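Surkow Quarto: arrumação de objetos pequenos sobre a cama

Conteúdo: 163 sessões, 800 registros, versão 2. Cada sessão parte de peluches, embalagens e enfeites espalhados sobre um lençol estampado. Os itens são separados por tipo.
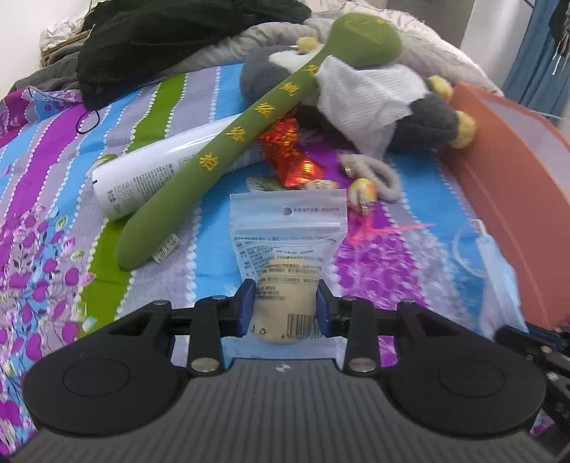 Ljungberg perguntou se embalagem fechada conta como brinquedo ou como consumível. Conta como consumível, mesmo com conteúdo incerto.

Categorias: peluche, embalagem, frasco, enfeite, fio. Em 66 registros a categoria ficou em branco.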